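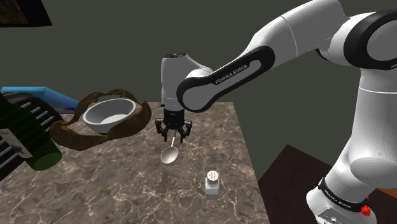 Simulated Franka arm holding a spoon over the table, salt shaker and bowl nearby

Can a robot arm clear a kitchen counter yet?

Posted August 28, 2020 in Home Tech on Wimix Help

Yasmine Benkirane
I run a small lunch place and I've gotten completely hooked on robot arm simulations this summer. Spoons, bowls, bottles, all the stuff I pick up a thousand times a shift! My brother-in-law says it's a toy and I'll be wiping my own counters until I retire. So where are we really? I'm not asking for a robot cook. I'd be thrilled with something that puts the spoons in one bin and the bowls in another while I do the register. We're 15 seats, one counter, one sink. Is this a next-year thing or a my-kids thing?

pendanitz_mike
Parts of it work today, and it's such a fun time to be watching. Picking up one known object from one known spot is old news in factories. I worked at Dravari on the packing line and our arms did it all day, but every carton was the same and came down the same belt. Your counter is a mess by comparison (no offense!). A spoon is thin, shiny and lies almost flat, so the fingers have very little to get under. Then you have to hold it at an angle that's useful for whatever comes next. Getting hold of it is one problem and turning it the right way up is another -- people spend months on the second one. 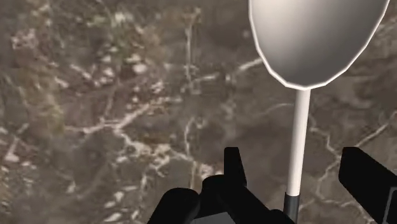

Spoon upright in the gripper, seen close up

I'd say sorting clean, dry spoons into a bin is doable in a lab. Sorting them with soup on them, next to a stack of bowls, with you reaching across, is years off.

chala_fan51
get a dishwasher lol. but seriously the sim stuff is cool, you can run a grab 2000 times overnight and not break one plate. real plates are a different story

old_toolroom
I'd look at it from the shop side. We priced an arm for loading parts and the arm was the cheap bit. Guarding, fixtures and somebody to reprogram it cost more. For 15 seats I'd buy a good bus cart and check again in a few years. I hope I'm wrong, I'd love one for my own sink. 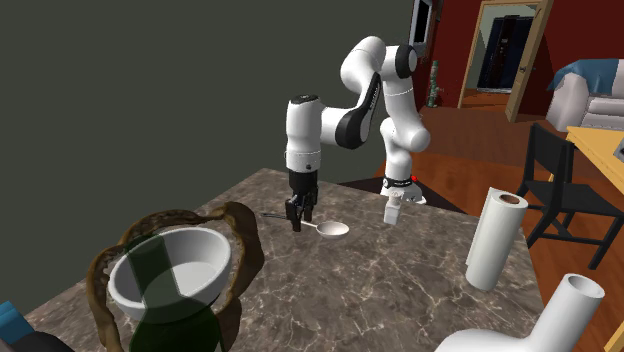 Would a robot arm be safe to work beside in a small kitchen?

It depends on the whole setup. Some arms are built to stop when they bump into a person, but what they're holding matters too, and a knife or a pot of hot soup changes everything. Ask for a risk assessment before anyone works within its reach.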